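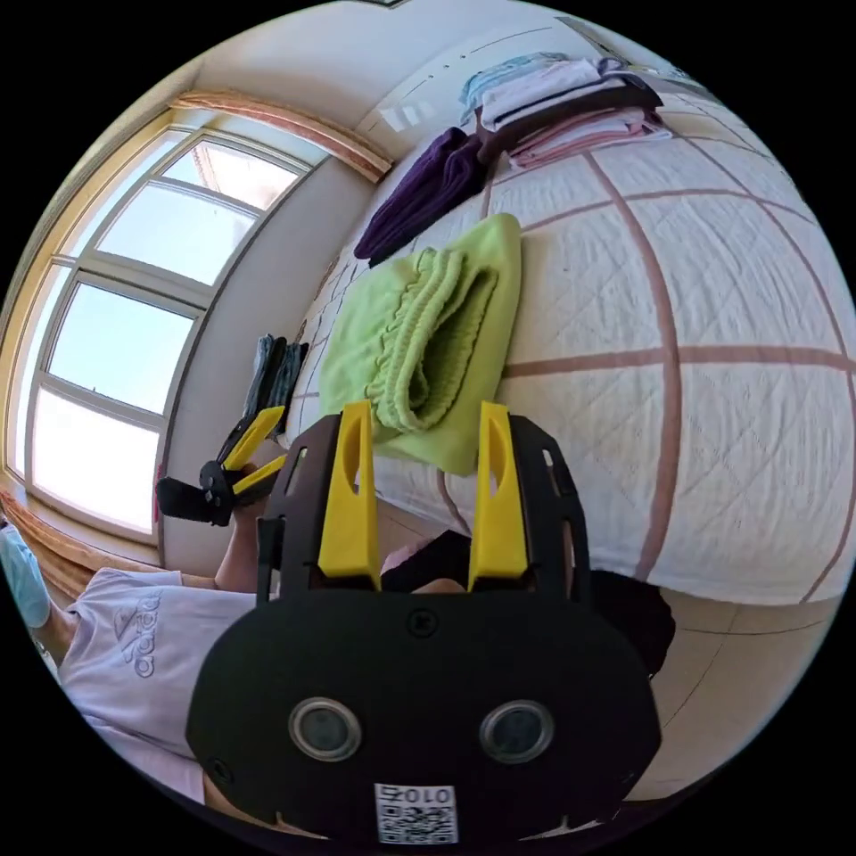 Figura 1. Pinzas de mano con dedos amarillos junto a una cama con ropa doblada encima.

Apuntes del tema 4. Automatización en el puesto de trabajo: quién hace qué cuando llega la máquina

Hola de nuevo a todas y a todos. Estos apuntes cubren las dos sesiones del tema 4 y bastante de lo que salió en el debate (que se alargó, ya lo sé, pero estaba demasiado bien para cortarlo). Léedlos con el caso Clumon al lado, porque voy saltando de uno a otro.

1. El oficio de doblar

Empiezo por la ropa porque es donde yo metí la pata. Cuando entré en este campo pensaba que doblar una toalla era un problema menor, algo que se resolvería en un par de años. ¡Qué inocente! Una toalla no tiene forma fija, se arruga distinto cada vez, y si encima lleva un borde fruncido, como la verde clara de la figura 1, el borde se comporta a su aire. Los brazos que sueldan carrocerías llevan décadas haciendo lo suyo; la colada sigue pasando casi siempre por manos de personas.

Por eso gran parte del trabajo actual consiste en enseñar con demostraciones. Alguien hace la tarea con una pinza en la mano, se registran los movimientos y de ahí aprende el modelo. Fijaos en los dedos: son dos, largos y en punta. Quien ha doblado sábanas toda su vida con diez dedos y las palmas tiene que volver a aprender el gesto, y eso ya es un cambio en el trabajo, aunque no haya ningún robot en la sala.

2. El caso Clumon

Clumon es una lavandería que da servicio a hoteles y residencias, con planta en Tarnau. Tenía 34 personas en acabado (planchar, doblar, empaquetar) cuando arrancó el proyecto Pikach. La idea inicial era automatizar el doblado de piezas pequeñas. De esas 34 personas, 12 pasaron a dedicar parte del turno a hacer demostraciones con pinza, durante 18 semanas, y juntaron 683 demostraciones que se dieron por buenas. Las descartadas no constan en el informe, y a mí me habría encantado verlas.

Lo que contaron en las entrevistas, resumido por mí y sin demasiado orden:

La muñeca se cansa de otra manera. Varias pidieron rotaciones más cortas y se las dieron, aunque tarde.

Ir despacio cuesta. A una persona a la que le han pedido rapidez durante años le dices de pronto que haga el gesto limpio y con calma, y se siente torpe.

Al principio no había categoría profesional para esa tarea. Cobraban como acabado y hacían otra cosa (ojo con esto, volverá a salir en el tema 6).

A algunas les gustó muchísimo. Discutían entre ellas cuál era la manera correcta de doblar una funda y acabaron escribiendo un criterio común, cosa que la empresa no había tenido nunca por escrito.

3. ¿De quién es el gesto?

Esta es la parte que más me interesa y la que menos cerrada tengo. Si el modelo aprende de mis manos, ¿qué me corresponde a mí? En el debate hubo quien dijo que nada, que para eso está el salario, y quien propuso un pago por cada demostración utilizada. Yo me inclino por pactarlo antes de grabar, junto con lo que pasará después con los puestos. En Clumon se habló al final, en octubre, con las demostraciones ya hechas, y para entonces la plantilla tenía poco margen para negociar.

Comparad con el caso Chiba, que está en la carpeta del curso: allí el acuerdo se firmó primero e incluía formación para pasar a supervisión de línea. Tampoco fue idílico, porque había menos plazas de supervisión que gente interesada, y el reparto dejó heridas.

4. Para la próxima sesión

Traed leído el caso Chiba entero, anexos incluidos. Elegid una tarea manual de vuestro trabajo o de vuestra casa, hacedla usando solo el pulgar y el índice de cada mano, y apuntad en media página dónde os atascáis y qué hacíais antes sin daros cuenta. Quien trabaje en un sitio con convenio, que busque si el texto dice algo sobre grabar o registrar movimientos. El mío no dice ni una palabra.

La entrega se sube al aula virtual hasta el 2026-01-05, en el formato que queráis mientras se pueda leer.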